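Laundry Arm Build: Frequently Asked Questions
Sterkau Shared Workshop

General | Booking | Hardware | Running the arm | Safety | Contact

What is the laundry arm build?

The laundry arm build is a member project at Sterkau Shared Workshop. Its purpose is to construct a robot arm that can move light items between a basket on the floor and a front-loading washing machine. The build is led by Sze-wing Tai. Wissam Qudah is responsible for the electronics and for the induction of new members.

Who may take part?

Any member who has completed the general workshop induction may apply. No previous experience of robotics is required. Members under 18 may attend with a parent or guardian but may not operate the arm.

When do sessions take place?

Sessions are held every Friday from 18:30. There are no sessions in June, when the workshop is closed for electrical inspection.

How many people may work on the arm at once?

The limit is two. One person operates the arm and the other remains within reach of the stop button. Further members may watch from behind the floor line.

What hardware is used?

The arm is a Plokitz kit assembled by members. It carries a two-finger gripper and a small camera at the wrist. The controller board and its enclosure are known in the project as Yeh, and members will find this name on the wiring sheets and in the log. The power supply is stored separately and must be signed out.

How far can the arm reach?

The working reach is 700 mm from the base. Items placed beyond this distance will not be collected, and the arm should not be moved during a run in order to extend it.

How should the washing machine and basket be set out?

The door must be opened fully before the arm is powered. A partly open door is the most common cause of contact faults. The basket is placed on the floor directly in front of the machine, with its rim below the level of the door opening.
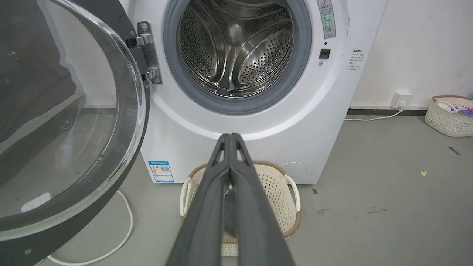 Once the basket is in position, the operator should move the arm by hand through its full path at least once with the motors off. If the gripper touches the door, the gasket or the basket on the way, the base should be adjusted and the check repeated. Positions saved on an earlier evening must not be relied upon.

Is the washing machine used for washing?

No. Members may not run a wash cycle during project sessions. Only dry items may be placed in the drum.

Which items may be used for practice?

Soft items only. Towels, socks and plush toys are all suitable. Items with zips, buckles or loose cords are not permitted, as they may catch in the holes of the drum. New operators are asked to begin with a single item and to continue with it until the arm can be stopped cleanly at any point.

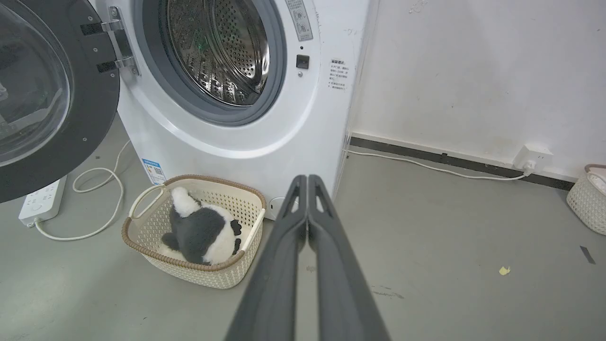

The plush panda in the basket, with the washing machine door fully open.

How fast may the arm move?

The speed limit for inducted members is set in the controller and may not be changed without the agreement of Wissam Qudah. Higher speeds are reserved for bench tests with the gripper removed.

What should I do if the gripper stalls?

Press the stop button and wait for the status light to go out. Do not pull an item from the closed fingers. The fingers may be released with the hand wheel on the gripper body, after which the fault should be entered in the log with the time and the item in use.

How are cables to be managed?

Cables for the arm must be run along the side of the work area furthest from the operator. Extension leads may not be placed where a person would need to step over them. Mains plugs may be connected or removed only by the person who signed out the power supply.

Are recordings kept?

Yes. The wrist camera records each run, and the log at present holds over 4000 entries. Members who do not wish to appear should inform the operator before the session begins.

May I copy the design at home?

Members may take copies of the wiring sheets and the cutting files for personal use. The finger design was supplied by Sellari and may not be resold. The workshop cannot inspect or approve arms built elsewhere.

Whom should I contact?

Questions about the build should be addressed to Sze-wing Tai at the front desk or left in pigeonhole 174. Replies are normally given at the next session.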